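Print this page | E-mail this page

Black cloth backdrop with foam letters — how do I keep it up and smooth?

posted by Plarnmont541, 4/13/23

Hi all! I've fallen head over heels for putting up black fabric behind a work table and sticking big foam letters on it, and I want to do it properly for our kitchen gadget club's open day in August. We'll have a table in front with a microwave and the usual small bits, and people will stand there and try things out. The room is small with plain white walls, and the cloth has to go across the back and around a corner onto the side wall.

The look I love is bright fat letters in two rows, with the table right up under them. Like so:

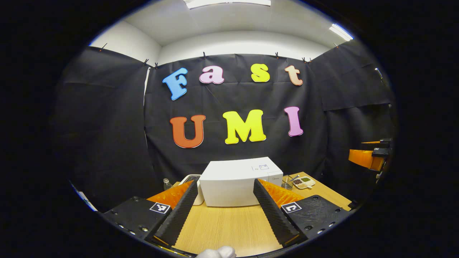
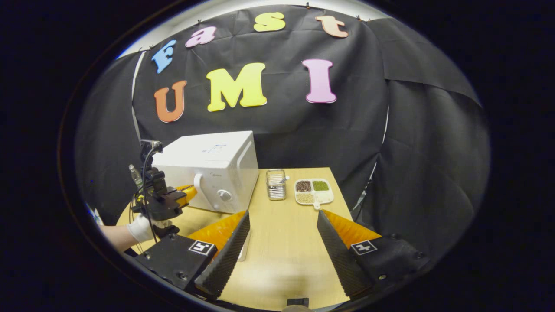

My trial run at home went pretty well, but I have three problems. My cloth is full of fold lines from the packet and I can't seem to lose them. My letters (the soft craft kind, ten inches tall) slide down overnight, and the F always goes first, so by breakfast it's leaning like a tired drunk. And the top edge of the cloth sags between the clips. I can't drill into the walls, and I'd like to get the whole thing down in one evening without peeling off paint.

Also, does anybody have opinions about where the microwave should stand? I had mine dead center and it looked great until somebody wanted to open the door and there was no room for elbows!

E-mail this answer

posted by bivard_109

Oh, I love a job like this! I do the backdrops for our school fair and have made every mistake there is, so let me save you a few evenings.

Fold lines first. Don't iron on the floor at the last minute like I did. Take the cloth out of the packet a few days early and hang it over a shower rail, then go over it with a garment steamer once it's up on the wall. Work from the top down and keep the steamer moving. If your cloth is polyester, test a corner first, some of it goes shiny. Bigger soft folds look nice anyway — it's the sharp square creases that make it look like a tablecloth.

For the sag, more clips. Put one close to each side of the corner where the walls meet, so the cloth turns neatly, and then space the others evenly along the back. On walls you can't drill, I use the removable adhesive hooks and run a thin cord between them, then clip the cloth over the cord. Wipe the wall with rubbing alcohol and let the hooks sit an hour before you hang anything. When you take them down, pull the tab slowly, straight down along the wall, never out toward you. I had 19 hooks up last time and lost one flake of paint, which I blame on the painter!

Letters: tape is hopeless on cloth, it picks up lint and lets go. Safety pins from behind work beautifully. Catch the back of the foam, don't go all the way through, two pins near the top of each letter and one near the bottom. The heavy ones (M is the worst, it's so wide) want four. Lay the whole word out on the floor first and pin it there, and then hang the cloth with the letters already on. It takes two people but it's so much quicker, and your rows come out where you want them. If a letter ends up a little tilted, leave it. They look cheerful that way.

Have fun with it, and please post how it turns out!

E-mail this answer

posted by Vakotis

velcro dots, rough side on the letter. stick to felt or fleece, wont hold on smooth cotton

E-mail this answer

posted by Bermúdez1807

Great advice on the cloth already, so I'll take the microwave. Move it over to the left and turn it a bit so the front faces the middle of the table. Then whoever is opening the door has the open side of the table to stand at, and you still see all your lovely letters. Check which way your own door swings before you settle on the angle, and open it fully once with the cloth hanging. Leave a gap behind it for the vents too, the manual will give you a distance. Black cloth loves to drift up against the back of things, so I put a strip of curtain weight tape in the bottom hem. Two dollars at the fabric store and it hangs like a dream.

Small stuff goes toward the back, but pull anything dark forward a little or it vanishes against the black. White and bright things look wonderful there! And run the power cord down the back edge of the table and tape it to the leg before you put anything else out. I always forget and have to lift everything off again.

Print this page | E-mail this page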